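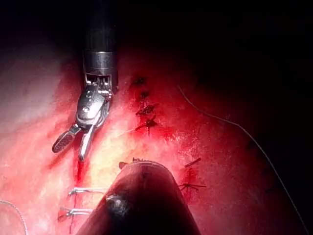 Figure 3. Surgical instrument with open jaws over tissue.

Search this journal Search Advanced search

4.2 Reading and understanding of the pre-operative leaflet

The leaflet was sent by post to 1006 patients who were waiting for a planned operation at the hospitals of Alholm and Drutholm. Together with the leaflet they received a short questionnaire and a stamped envelope. We received 911 questionnaires back before the day of admission. The high return may be explained by the letter which was put on top, signed by the ward where the patient was expected. In our earlier pilot the letter came from the research office, and many patients told us that they had taken it for advertising.

Most patients wrote that they had read the leaflet from beginning to end. However, the answers to the open questions show that reading and understanding must be kept apart. The part about fasting was the most difficult. In the old text the patient was told to take "nil by mouth from midnight, clear fluids excepted until two hours prior". Several patients understood from this that water was also forbidden, and one asked whether soup is clear when the vegetables are taken out. We consider this a fair question. The word "prior" caused trouble as well, as it was not said prior to what: the arrival at the hospital or the operation itself.

The part about medicines was understood better, but it was often judged too short. Patients who use blood-thinning tablets wanted to know whom they should call, and at which hours. The telephone number was printed on the back page, in small letters under the address, and it was not found by all who looked for it.

The length of the text seems to matter less than we expected. The version used in Drutholm has 1000 words and the version used in Alholm is clearly shorter, but complaints about length came from both places. The comments suggest that the order of the information is more important. Patients wished to read first what they must do at home, then what happens at the hospital. The explanation of the operation itself – with which both versions begin – could stand last. Older patients, above the age of 70, wrote more often than the others that they had asked a relative to read the leaflet with them.

A smaller group received the same text on the screen through Flolow, the appointment service of the two hospitals. These patients did not print it, and some could not find the message again on the evening before admission. We therefore do not recommend that the paper leaflet is given up at present.

There are limits to these results. The questionnaire was only in one language, and persons who have difficulty with reading are probably also less willing to answer in writing. The open answers were sorted by one person only (S. Heinonen). A second reading, following the scheme of Partanen, was started in December and will be reported separately.

Contact: Sointu Heinonen, corresponding author | © 2025 The authors | Back to top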